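How to Get Your Church's News Into the Local Paper

I've been sending church news to our weekly, the Tukholm Courier, for long enough that I know which emails get printed and which ones sink. Mine sank for the better part of a year. Then I had coffee with Chiến Hứa, who edits the community pages over there, and she showed me what her inbox looks like in the middle of the afternoon. After that I changed pretty much everything about how I write these things, and now we get in most times we try.

So this page is what I do, in the order I do it. It should work for any congregation and for any paper small enough that a real person opens the mail.

What you need before you start

A notebook, a phone that can record, the paper's deadline, and the name of whoever handles community news. Get the name! Call and ask if it isn't printed anywhere. An email to "news@" will get read eventually, but one that starts with the right name gets read first.

Ask about length while you're on the phone. The Courier likes short items at 90 words or under, and anything longer needs to be agreed on ahead of time. Your paper may be different.

Step 1: Find the news in it

"St. Brendan's will hold its annual fall supper" is fine for the calendar listing. For a story you want whatever is different this year. When our boiler quit last September and the supper moved outdoors under a borrowed tent, that was the story, and the supper was just where it happened.

I usually try telling it to somebody in the checkout line (in my head, I'm not a monster) and see which part I say first. Whatever I blurt out goes in the first sentence.

A few things that have worked for us:

A repair that's finally getting done, with what it costs and who's doing it
Someone retiring after a long stretch, organist, cook, sexton, anybody
A building anniversary, if you've got a decent story from the early days
Anything where the church and the town are doing it together

A new hymnal didn't work. I tried it twice.

Step 2: Get the facts down first

I write who, what, where, when and why down the left side of a notebook page and fill in each one before I type a word. If there's a blank I make a phone call. Include the street address even if everyone in town has driven past the place since childhood, and put a.m. or p.m. on every time. I once left it off a sunrise service, which you'd think would be obvious, and the office phone rang anyway. 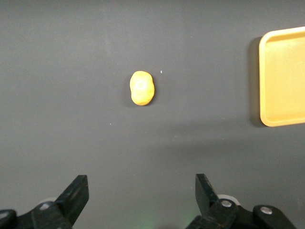

Money needs extra care. If the roof appeal has raised 60 thousand dollars, is that cash in the bank or does it include pledges? Those are two different numbers and a reporter will ask. Go to whoever keeps the books, get it in writing, and say in the story which one it is.

Spell every name back to the person it belongs to, out loud, letter by letter. Our pastor is Father Radosław Sowa and that ł matters to him, so I put a note to the editor at the bottom of the email saying the spelling is checked and correct. Same goes for Skarphéðinn Frandsen, who plays the organ for us and has been at least four different people in print over the years.

Step 3: Get one good quote

You really only need one, maybe two. Call or sit down with the person, and ask something they can't answer with yes or no. "What was it like when you first walked in?" beats "Are you pleased with the new floor?" by a mile.

Then hush. This was the hard part for me, I'm a talker. The good line nearly always comes after they've finished the polite one.

When the boiler went, Father Sowa gave me a very nice sentence about gratitude and fellowship. I kept my mouth shut for a second and he said, "I have never been so cold in my life, and I grew up with an outhouse." Guess which one the Courier ran.

Write down what they said the way they said it. If it needs so much fixing that it stops being their words, drop the quotation marks and put it in your own. And tell people up front that it's for the paper, so they aren't surprised to see it there.

Step 4: Write it upside down

News stories go from the most important thing to the least, and the editor cuts from the bottom when space runs short. If your date and address are in the last paragraph they may not make it. Church people (I include myself) love to start with the history and build up to the news, and that's exactly the wrong way around for this.

Here's an opening I sent early on:

"Since its founding, St. Brendan's has been a place of welcome, and this tradition continues as the parish prepares to celebrate its fall supper once again."

And here's how I'd write it now:

"With its boiler out and its hall too cold to use, St. Brendan's Church will serve its fall supper outdoors under a tent at 5 p.m. Saturday on Pavetti Street."

Hmm, it's long, but everything's in there. You could break it in two and no one would mind. 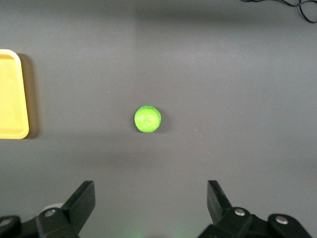

By Murray Kennedy
Parish News Editor, St. Brendan's Church

Step 5: Take the church talk out

Read it through and circle each word a neighbor who never goes to church might trip over. Narthex. Vestry. Thurible! Some can be swapped (narthex is "entryway," close enough for a newspaper) and some need a few words of explanation. I read mine to Cyprian Baran, who lives next door and has been inside our building precisely for weddings, and when he squints I change it.

Adjectives go too. Beloved, beautiful, blessed, historic unless you give the year. If the window is beautiful, say what's on it and where the light lands in the morning.

Titles are their own headache. Papers have house rules about "the Rev." and "Father" and whether you repeat them, so look at how yours handled the last clergy story and copy that.

Step 6: Send it the way they want it

Put the text right in the body of the email. Attachments get lost, or they open in some odd program with the margins gone. My subject line is always the same shape: church name, what it is, date it happens. "St. Brendan's - outdoor supper - Sept." and so on, with the actual day.

At the top I put my name and a cell number I'll answer. At the bottom goes the spelling note. That's the whole email. I used to add a friendly paragraph about how much we all enjoy the paper, and Chiến told me kindly that she skips it.

Two weeks ahead is about right for an event. For something that already happened, send it the next morning. A supper from three weeks ago isn't going in.

Step 7: Follow up once

Once! A short call or a short email a few days later, asking if they need anything else. If it doesn't run, let it go and send the next one. Papers fill up for all kinds of reasons, and a big fire or a school vote will knock you off the page no matter how well you wrote it.

If something's wrong in print, tell them the same day, say exactly what's wrong and what it should be, and don't scold. If the mistake was yours, say so. I had to do that over a wrong start time and they put the fix online before lunch.

When the news is bad

Sooner or later it might be a burst pipe, a break-in, a closing. Decide now who speaks to reporters, and make sure the office has that person's number taped up by the phone. Say what you know and say plainly what you don't know yet. Please don't guess at causes or damage figures, even when a nice reporter is standing right there on the sidewalk asking. "We're waiting to hear from the fire department" is a perfectly good quote.

And tell people where services will be held that week. It's the first thing your own folks will look for, so put it near the top.

Keep a copy of everything you send, by the way. I have a fat green folder of mine in the parish office, and when we put together the booklet for the building's 50th I got half the pages out of it.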